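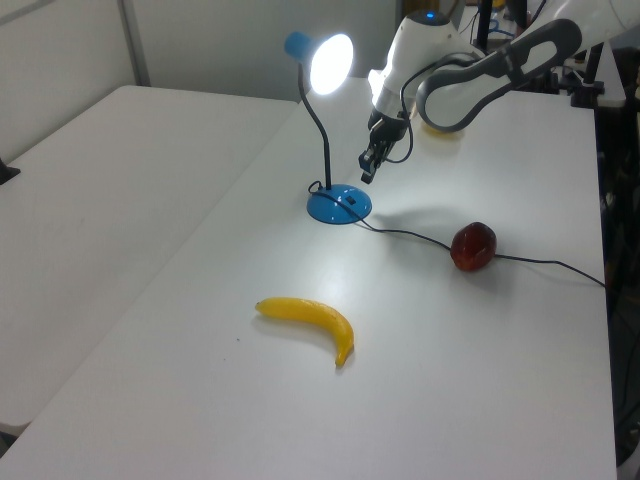 Blue lamp on, apple and banana on the white table.

February, gone half past nine at night

I have a pencil smudge from my wrist to my elbow and I've not had a proper tea, and I am so pleased with today that I want to get it down before bed. I drew a lamp! A whole lamp, with a shade and a neck and a base that sits flat on something, and when I held the paper at arm's length it looked like a lamp.

I'd been putting it off for ages. Fruit I can do now, or fruit of the plastic sort, which keeps still and never goes brown. Last month's pages are all apple. Apple from the side, apple with too much shadow, apple that came out like a conker. Then Zoi said at the last drawing afternoon that I ought to try something with a straight edge in it, or at any rate something with a join, and there was the blue desk lamp on the table looking cheerful. So that was that.

It really is a lovely object. The blue is so strong, and the shade is shiny, so the white bits on it are properly white, paper white, and I had to leave them alone and go round them. I never remember to do that. I always colour in the shiny part and then go back with the rubber and it goes grey and sad. Today I drew round the shines first, very lightly, like little islands on a map, and left them. Best thing I've done all year (it's only February, I know).

The base is a low dome with a small black switch on it, and I drew the switch far too big. Vasiliki says everyone does, you draw what you know is important, and a switch feels important. I've made a note to go back and halve it. The other trouble was the neck. It's one of those thin bendy black ones and I kept making it as thick as a hosepipe. First go: hosepipe. Second go: hosepipe with a kink. Third go I did it in one sweep from the shoulder, as Ifigeneia showed us with the broom handle, and it came out thin and springy and right. I nearly cheered. I think I did cheer a bit, Lefteris looked round.

The flex was a joy. I'd expected it to be the boring part and it was my favourite, just a long black wandering line going off from the lamp past the apple. You can do a flex any old how and it still looks like a flex. It ties things together as well. Before I put it in I had a lamp on one side of the page and an apple on the other and they looked as if they'd fallen out. One line and they were on speaking terms.

I used the Zurness blue pencil, the dark one from the tin Mum gave me, and it's down to a stub already. Must ask at Soomro's when I'm next in Kevstead whether they sell them singly. Their big tin has 200 in it and I stood in front of it for so long in January that the man asked if I was all right. I don't need 200 pencils. I'd use the same six and sharpen the rest for fun. I do want the sort of pinky brown that goes under a dark red, though, as my apple still looks flat and Lefteris's doesn't, and he says that's all it is, a bit of pinky brown first and then the red over it, and leave the shine.

Banana report: not good. It's a yellow toy one lying on its side, nothing to it, a curve with a stem on one end, and I could not get the curve. It kept turning into a boat. I think I'm drawing the outside curve and then copying it for the inside one, when they aren't the same curve at all. The shadow under it went well, mind you. Soft and grey, smudged with my finger, and it put the boat firmly on the table.

Paper: I'm on the Adik pad still, page 16, and it takes pencil beautifully but hates being rubbed out more than twice. The banana page has gone fluffy. The lamp page has hardly been rubbed at all, which shows how it went, and I've written the time on the back so I'll know it was all done before the light changed.

We swapped seats halfway through and I didn't want to, I'd got comfortable and I'd got my neck right. But what a difference! From the new place I was looking down on everything and the shade was suddenly this enormous blue cone with its mouth tipped up, and the neck had shrunk to next to nothing, a short black bit between two big blue shapes. I'd spent all that time learning to do the neck and it had hardly any part left to play. I sat there laughing. Then I turned to a clean page and began again with the shade, big, right in the middle, no timid little lines. 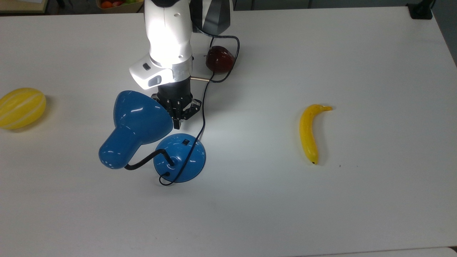
Jhun Saludo reckoned the shadow under the lamp wanted blue in it and that plain grey would kill it dead, and that if I was nervous I should put the blue down first, faintly, and let the grey come over the top.

Well, I tried it, and yes. Yes! There's blue in the shadow. I'd looked at that table all afternoon and filed it under white table, grey shadow, done. I went back over to it and stared, and there it was, a soft bluish patch under the lamp. I've been doing my shadows with the side of a 2B for months and thinking I was very grown up. The second lamp has a blue shadow and it's twice the drawing the first one is, even with the base a bit squashed.

The base is squashed for a reason I now understand, too. An oval seen from above is fatter than you think. I always make them thin, like a plate seen from a chair, when I'm standing up over it. Ifigeneia got me to hold my pencil out and measure it, the width against the height, and mine was a good deal too flat. I'm going to do a page of nothing but ovals this week. Mugs, jar lids, the washing-up bowl. I'm looking forward to it, what has become of me.

The apple from above was nice as well, with its little stem poking out on the left. Having a stem gives you somewhere to begin. I put the shine on the upper left side and kept it small, and did the pinky brown trick with a pencil borrowed from Lefteris, and it worked, it's round, it's the roundest apple I've made. He let me keep the pencil. I said I'd buy him another from Soomro's and he waved his hand at me.

At the end we put them all along the wall for a look. It's funny seeing the same few things done by different people. Zoi's lamp is tall and thin and rather grand. Vasiliki had left out everything except the shade and the flex and it was the best one there, I thought, just a blue shape and a line, loads of white. I'd never have dared. I want to try that next time, choosing two things and leaving the rest out. My first lamp went up between hers and Jhun's and held its own, I'm happy to say, giant switch and all.

Then home on the 19, sketchbook flat on my knees so it wouldn't smear, and I got it out twice to have a look. A little girl across the aisle was looking too so I turned it round for her. She liked the banana.

For next time
Halve the switch.
Banana: draw the inside curve first, see if that cures it.
Blue in the shadow, also try a bit of red under the apple and see.
Ask Soomro's about single pencils, dark blue and the pinky brown, it's 221 on the little card in Lefteris's tin I think, or that might be the next one along. Text him.
Take a sandwich.

I've propped the second lamp up on the shelf by the kettle where I'll see it in the morning. I'm having toast and then I'm going to do one oval, just the one, from the top of the marmalade jar.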